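Silovari Compares Two Grippers for Parcel Scanning
2024-12-05

Silovari, which builds scanning stations for small parcel depots, has started a comparison of grippers and wrist cameras for its next two-arm station. The trial uses soft plastic mailer bags. These bags are the hardest item for the company's customers, as they fold and slide and the label often ends on the wrong side.

In the first part of the work, the team looks at the wrist cameras and asks how much of the picture is still useful when something gray comes very close to the lens.

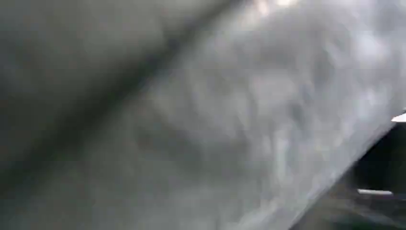 A gray surface close to a wrist camera, with a small dark corner left free.

The company says that close views of this kind are kept in the results. A controller must know when its camera has no useful view, and then it should take its information from the other cameras. Two controllers are in the comparison, one from Fluvico and one made by Silovari itself. Both receive the same camera pictures and the same list of bags.

Protective covers are also part of the study. Depots are dusty, and many customers ask for a cover on the arm. A wide cover can hang into the camera view when the wrist turns, so the engineers note each position where the fabric comes near the gripper.

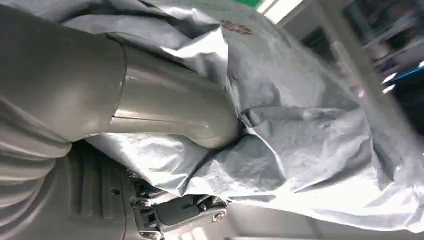 What is measured

Each gripper gets 1000 picks. A pick is counted as good when the bag arrives on the scanning pad with the label up and the code is read at the first try. The goal for the new station is 975 good picks. A bag that is read only at the second try is written down separately and does not count for the goal.

The first gripper is the Briggs model with slim fingers, which Silovari already uses in its present stations. The second is the Lemier model, with a wider gripping area. According to the company, the slim fingers are better at taking one bag from a pile, while the wider model holds a half-filled bag more safely during the turn.

The work place has the same order as in a customer's depot, with a belt, a table and the pad close together, so that the arms have little free space between them.
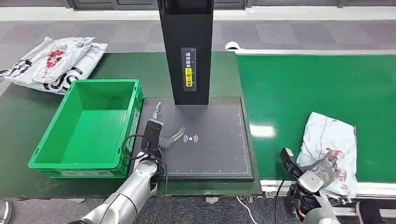

Time is the other question. The station should need no more than 8 seconds for one bag, including the scan. With both arms working, one can prepare the next bag while the other is at the pad, but then the controller must keep them apart. The Fluvico controller does this with fixed zones. Silovari's own controller plans the two paths together, and this takes more computing but leaves fewer waiting moments.

The engineers also want to learn if a hand with several fingers is worth its higher price. It has more joints to set, and its calibration takes longer than for a simple gripper.

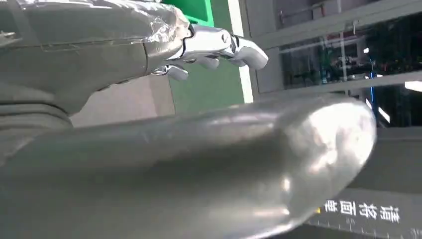
For this reason the hand is not part of the 1000 picks and will get its own shorter test. Silovari plans to publish the results for both grippers and both controllers in January. Customers who have a station with the older wrist cameras can ask for the camera results separately.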